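About Ballari Boxing

Boxing gym on the second floor, over the tile shop. Open since 2000, same stairs, same bad parking. We train kids, beginners, amateurs with a card and a few pros who like it quiet.

Radosław Kaczorowski started it with two heavy bags and a ring he bought off a gym that was closing down. He fought amateur at middleweight, coached out of a church basement for a while, got tired of putting the ring away every Sunday. He still holds pads most evenings. Will tell you your left hand is low. It is.

Dariusz Bielecka came on later to run the amateur team and does most of the corner work now. Ask him about cuts, weight, travel, anything to do with the state association paperwork. Do not ask him to change the music.

What we run

Beginners - Monday, 6 p.m. No sparring for the first couple months, and not then if you dont want it. Stance, footwork, jab, lots of rope.

Juniors - after school, ages 9 and up. Parents can sit on the bench along the window, but please let the coaches do the talking.

Amateur team - by invite. You need a current physical and your passbook, and you need to show up.

Classes are capped at 12 and the room holds up to 366 for a show night, which we've hit once, for the Gusia card.
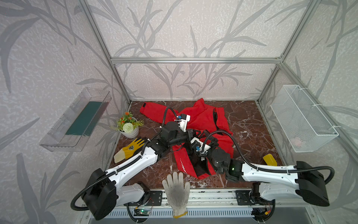

Red jacket, black lining, SPORT lettering on it.

Shows

Home show every May. Sobczak does the sound and the ring lights, has for years. Bouts are made by Dariusz and the visiting coaches the week of, so don't call asking for the bout sheet on Wednesday, there isnt one. Door opens an hour before first bell. Cash or card.

Away shows we mostly go to Tuson and come back the same night. Van seats are for boxers first.
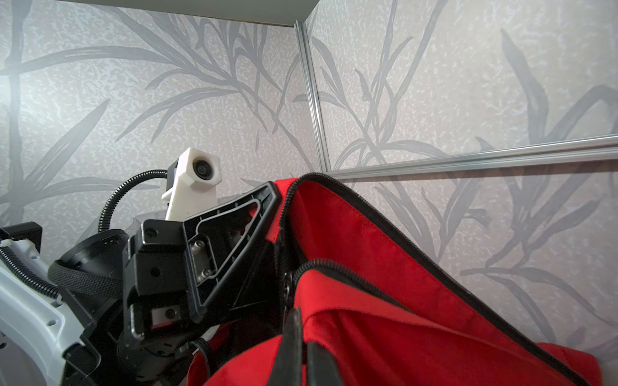
Red bag, zipper along the top.

Gear

Bring wraps, a mouthguard and clean shoes. Loaner gloves are on the shelf by the office, wipe them down after. Headgear we'll fit for you when its time to spar. Lockers are day use only and we do cut the locks off.
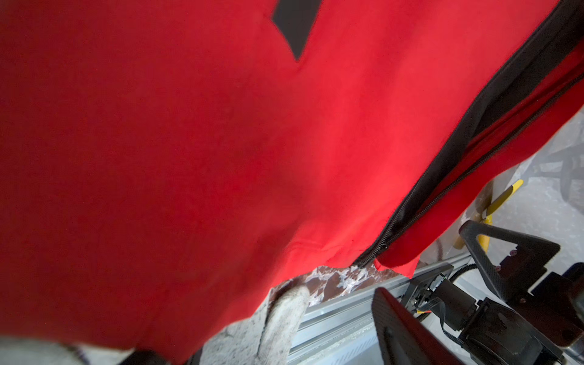

Dues are monthly, no contract, pay at the desk. Juniors pay half. If money is the problem come talk to Radosław before you quit, not after. There is a fund, the show pays into it, last year it took in $3091 and all of it went to entry fees and physicals for the kids.

Want to try it? First class is free. Come 5 minutes early to sign the waiver - under 18 needs a parent there in person, a text from mom doesn't count. Side door, up the stairs, buzzer is broken so knock loud.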